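4. たたみ場で何が変わったか

4.1 私がいた場所といた時間

前の節で数字の取り方はひと通り書いたので、ここからは現場の話をします。論文なのにずいぶんくだけた書き方だと査読の方に言われそうですが(前の原稿でも言われました)、たたみ場で聞いたことを硬い文に直すと、聞いたときの感じがだいぶ抜けてしまうんです。なのでこの節は一人称のままにしておきます。

Plundavsideはリネンのクリーニング工場で、近隣の宿や浴場からタオルやシーツを受けています。そこの仕上げ工程に、タオルを扱うFamettiという作業台が入りました。腕の動きを決めるソフトはProvederoと呼ばれていて、現場の人は台のことも腕のこともソフトのこともまとめて「ファメさん」と呼びます。最初は台のことなのかソフトのことなのかわからなくて、私の聞き取りメモには「ファメさん(どれ?)」という書き込みがたくさん残っています。導入の段取りと日々の調整を受け持っているのはSydorenkoという請負会社で、工場の従業員とは雇い主が違います。あとで出てくる揉めごとの半分はここから来ているので、頭の片隅に置いておいてください。

私が台のそばに座っていた時間は合計で50時間です。6月に始めて、早番と遅番の両方に入れてもらいました。早番は朝の5時半に集まるので、正直に書くと最初の何回かのノートは字が読めません。聞き取りは休憩所でやったものと、台の横で手を動かしながらやったものがあって、圧倒的に面白かったのは後のほうです。人は手元にタオルがあるとよくしゃべる! これは方法論の節に入れるべきだったかもしれませんが、後から気づいたのでここに書いておきます。

4.2 「つまむところを見ちゃう」問題

導入前の説明会では、台がタオルを引き受けるぶん、人は検品と梱包に集中できるという話になっていました。図面の上ではきれいに分かれています。ところが実際に座ってみると、検品の人の目がしょっちゅう台のほうへ行くんですね。何を見ているのか聞いたら、ほとんどの人が同じことを言いました。「つまむところを見ちゃう」。

手でたたむ人は、山になったタオルからまず角を探します。縁の織りが平らになっているところを指でたどっていくと角に行き当たるので、目をつぶってもできるそうです(やって見せてくれました。速い)。機械の腕も布の端を取りにいくわけですが、どこを取るかは画像から決めていて、人が「そこかあ」と思う場所とずれることがあります。ずれたからといって失敗とは限らないのに、見ているほうは体がちょっと前に出る。私も三日目くらいから出るようになりました。
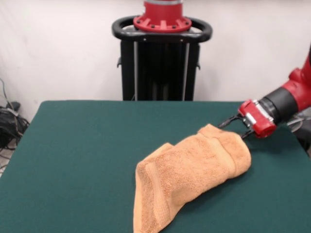 図3 フェルト張りの台の上で、タオルの端を指ではさんだところ。指が布に触れているのは右上の一か所だけである。

図3を休憩所の机に置いて感想を聞いたときの反応が、この節を書くきっかけになりました。工学の人にこれを見せると、たいてい指の形か腕の角度の話になります。たたみ場の人はタオルの話をしました。端がくるっと太く巻いたようになっているところの際をつまんでいるから、このまま上げたら巻きごとついてくるんじゃないか、とか、左のほうに斜めに見えている平らな縁、自分ならあっちから行く、とか。重なって浮いている左上の一枚が気になる、という人もいました。ちなみに、このあとどうなったと思うかまで聞くと意見が割れて、かなり長い議論になり、休憩が終わりました。

何が言いたいかというと、みんなタオルを見る目がものすごく細かいんです。で、その目は導入前には手と一緒に働いていて、本人も自分が何を見ているか意識していませんでした。手が台に移って、目だけが残った。残った目の使い道が仕事の設計に入っていなかったので、検品をしながら横目で台を見るという、担当表のどこにも書いていない作業が生まれました。私はこれを「余った目」と呼んでいます。もっと立派な用語を当てるべきだと共同研究の打ち合わせで言われましたが、現場で通じたのはこの呼び方だけでした。

4.3 手を出した回数

観察した範囲で台に載ったタオルは2,268枚、そのうち人が途中で手を出したものが359枚ありました。六枚に一枚より少し少ないくらいです。「手を出した」の定義は3節のとおりで、腕を止めて布に触ったもの、止めずに布の位置だけ直したもの、台から外して手でたたみ直したもの、をまとめて数えています。

この数字を見せると、工場側と請負会社側で読み方がきれいに分かれました。Sydorenkoの調整担当は、手を出したうちのかなりの部分は待っていれば片づいたはずだと言います。腕が一度離れて、布のまとまり方を撮り直して、別の端を選ぶ、という流れがもともと組んであるからです。たたみ場の人は、待っている間に次のかごが来るんだと言います。どちらももっともだと思います。私が横で計った感じでも、待てば済んだものは確かにありましたし、待っている二十秒がとてつもなく長いのも本当です。

面白いのは、手を出すかどうかの判断が人によってはっきり違うことでした。勤続の長い人ほどよく手を出すだろうと予想していたんですが、ぜんぜんそうなりませんでした。よく手を出すのは、以前シーツの機械を担当していた人たちです。シーツの投入口では、詰まりかけたら早めに引くのが正しい動きとして体に入っているので、腕が布から離れているのを見ると「詰まった」と読んでしまう。逆に、ずっとタオルを手でたたんできた人たちはわりと平気で待ちます。タオルは丸まっていても逃げないからね、と一人が言っていて、私はこの言い方がとても好きです。 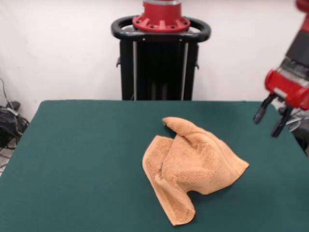 図4 まとまって盛り上がったタオルと、その右で開いた状態のグリッパの指。布にも台にも触れていない。

図4のような間が、まさに意見の分かれる場面です。指は布から離れて開いていて、タオルはくしゃっとしたまま台の上にある。同じ光景を、ある人は「考え中」と言い、ある人は「止まってる」と言い、請負会社の人は「正常」と言います。タオルの右に突き出た角は平らに寝ていて取りやすそうだし、手前の角もはっきり出ているので、見ている側はもう自分の中で答えを出しているわけです。あとは相手がその答えにたどり着くのを待つだけ、という状態で、これがつらい。子どもが靴を履くのを玄関で待っている感じ、と表現した人がいて、休憩所じゅうがうなずいていました。

私はここで、待ち時間の長さそのものより、待っている間に何もわからないことのほうが効いていると考えています。Provederoの画面には次にどこをつまむかの候補が出ているんですが、その画面は調整用の机にあって、検品の位置からは見えません。見えるようにしてほしいという要望は私の観察中に二度出ました。二度目のときに、机の向きを変えるだけならと請負会社の人が画面を九十度回してくれて、そのシフトでは手を出す前に画面を見にいく人が何人かいました。ただしこれはほんの短い期間の話で、効果を言えるような設計になっていません。書いておきたいので書きました。

4.4 触っていいのは誰か

雇い主が違う、という話に戻ります。書類の上では、腕の動いている台に触れていいのは調整担当だけで、工場の従業員は停止ボタンを押して知らせることになっていました。でも調整担当は毎シフトに一人で、しかも受け持ちの台が2台あります。もう1台は通路の反対側です。呼んでも来られないことがあるのは、誰が見ても明らかでした。

それで何が起きたかというと、工場の人が止めて、布を直して、また動かす、というやり方が自然にできあがっていました。私が入ったときにはもう完成していて、新しく来た人にも口で伝えられていました。教え方がまた丁寧なんです。まず止める。腕が本当に止まったか目で見る。手前から触る。腕の下には手を入れない。布を直したら台から半歩下がって、それから再開を押す。手順書より細かいし、安全の面でもよくできています。ところが書類にないので、事故が起きれば勝手にやったことになってしまう。この点を心配していたのは若い人より年配の人たちで、「できるからやってるけど、やっていいとは言われてない」という言葉を、ほぼ同じ形で何人もから聞きました。

自動化で技能が失われるという議論は2節でたくさん引きましたが、この工場で目立ったのは、新しくできた技能のほうでした。どこで止めるか、どう直せば腕が次にうまく端を見つけるか。たとえば、直すときに角をひとつ、ほかの布から離して寝かせておくといいとみんな言います。本当にそうなのか私のデータでは確かめられませんでしたが、全員がそうしていました。技能と呼んでいいと私は思います。で、この技能には名前がなく、時給にも載っていませんでした。

この話を工場の管理側に伝えてよいかどうかは、ずいぶん悩みました。伝えれば禁止されるかもしれないからです。たたみ場の人たちに先に相談して、書いていい、むしろ書いてくれという返事をもらってから伝えました。結果として、観察の終わりごろに、止めて直すまでは工場の従業員がやってよいという一文が手順書に入りました。手当はつきませんでした。交渉はまだ続いているそうです。

4.5 音と、手と、おしゃべり

最後に、うまく分類できなかったことをまとめておきます。どの表にも入らないのに、聞き取りでは繰り返し出てきたものです。

ひとつは手の話です。冬の指先の割れが楽になった、と何人かが言いました。タオルは水分も油分も持っていくので、手でたたみ続けると指がかさかさになります。これは素直にいい変化で、台を嫌っている人もこの点だけは認めていました。一方で、手が覚えなくなるのが嫌だと言う人もいて、その人は昼休みの前に数枚だけ自分でたたんでから休憩に入ります。見ていると、とても気持ちよさそうにたたむんです。

もうひとつはおしゃべりです。手でたたんでいた頃は、向かい合わせに立って一日じゅう話していたそうです。台が入ってから立ち位置が横並びになり、話す相手の顔が見えなくなりました。配置を決めた図面では、人と台の距離は考えられていても、人と人の向きには何も書かれていません。これを問題として挙げた人は最初ひとりもいなくて、「前と比べて静かですか」と聞いたら一斉に出てきました。聞き方がまずかったかもしれない、つまり私が言わせたところがあるかもしれないので、その点は割り引いて読んでください。

あとは、タオルの名前のつけ方。ふわふわで角がわかりにくいもの、乾燥で縁が縮んで波打っているもの、洗いすぎて薄くなったもの、それぞれに呼び名があって、その呼び名が導入後にちょっと変わりました。以前は「重いやつ」「毛羽のやつ」だったのが、「ファメさんの苦手なやつ」「待つやつ」になっています。布を見るときの基準に、台から見てどうかという項目が加わったわけです。かごから出す順番も、いつのまにかそれに合わせて変わっていました。「待つやつ」は梱包が混まない時間に回されます。この並べ替えを誰が始めたのか聞いてみたのですが、みんな隣の人を指さすので、とうとうわかりませんでした。並べ替えが手を出した回数にどう影響したかは、シフトごとの内訳と合わせて5節で扱います。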